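Minutes of the Jilham Street Neighbours' meeting, December

Taken by me, Adaeze Shehu, because Everett did it last time and says his hand still hurts. Apologies if I've missed anyone's best lines, I was also on kettle duty.

Present: Everett Abernathy (chair), Musa Briggs, Gaëtan Courtois, Ifeanyi Ekwueme and me, plus a handful from the flats who came and went. Apologies from the Plundano family at the corner shop, who were doing their stocktake.

We started at ten past seven once Gaëtan had found the other half of the trestle.

1. Last meeting's minutes

Read out by Everett at a fair clip. Musa pointed out that he was down as having offered to fix the side gate, when what he'd said was that the side gate needed fixing. Changed. The gate still needs fixing, so if anyone has a spare hinge please bring it on Friday. Otherwise accepted.

2. Money

Ifeanyi reported we have $422 in the tin and the account together, which is better than any of us expected after the hall heating. Hire for the December party is $70 for the evening. Agreed to pay it now and get it off the list. Everett asked if we could claim back the deposit from the winter soup night and Ifeanyi is going to ring Skeveo, who look after the bookings, and be nice to them.

3. The swap table and the lucky dip

This took up most of the night and I enjoyed it, so it gets the most room. We'd all been asked to bring in whatever we had for the swap table, and people really did! Gaëtan spread out the good tablecloth, the shiny white one with the vegetables all over it, and we tipped the bags out a bit at a time to see what belonged in the lucky dip and what ought to go on the table with a proper label.
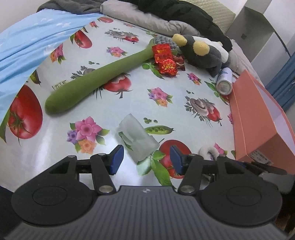 Sorting went slower than planned, mostly my fault as I kept wanting to pick things up. We settled on small wrapped things for the dip, and anything a person would want to look at first for the swap. The long green massage hammer with the grey nobbly head is therefore a swap item, and Everett would like it recorded that he has first refusal (I've recorded it, Everett, but you still have to bring something in exchange). Its tag stays on. The plush penguin caused more discussion than the hall hire did. Musa wanted it in the dip as the big prize, Ifeanyi thought some poor kid would put a hand in, feel it straight away and that would be the end of the mystery. Put to a vote and the penguin goes on the table, at the front where the little ones can see it. The red packet with the gold lettering and the shiny foil one can both go in the dip, once somebody has had a look at what's in them and checked the dates if they turn out to be food. I said I'd do that.

Gaëtan asked whether we need a rule about one item in, one item out. Long chat. We decided yes for grown-ups and no for anyone under 16, and that whoever is minding the table can use their own good sense. Musa and I are minding it for the first hour, then Gaëtan.

We have enough paper to wrap 40 dips. Ifeanyi reckons we'll want more and has a roll at home with pineapples on it. Accepted with thanks, pineapples and all.

4. Food

Same as last year, bring a plate. Could we please have fewer dips of the eating kind and something hot? Everett will do his sausage rolls. Gaëtan is making the onion tart. Musa asked if the hall oven is working and nobody knew, so he's going to go in early and try it. Labels for anything with nuts, big letters please.

5. The tablecloth

Raised by Gaëtan, whose mother it came from. He's happy for us to keep using it on the swap table and would rather it wasn't used for food. We'll borrow plain ones from the Adeleke Centre for the supper end. I'm to ask. He'd also like it rolled instead of folded, and he showed us how, twice.

6. Any other business

Someone has left a green umbrella behind the piano. It has been there since the soup night. If it's yours, please come and get it or it goes on the swap table too.

Ifeanyi wondered about carols. General murmuring. Everett will see if the piano is in any state to be played.

The bins go out on the other side of the street from now on, as per the notice, which most of us hadn't read.

Jobs before Friday
Adaeze: check the packets, ask about plain tablecloths, write the swap labels
Musa: oven
Ifeanyi: Skeveo, pineapple paper
Everett: piano, pay the hall
Gaëtan: second trestle, and the box for the dip

Closed at ten to nine. Wrapping session is Friday at six, my place, bring scissors as I've only got the one pair and they're terrible.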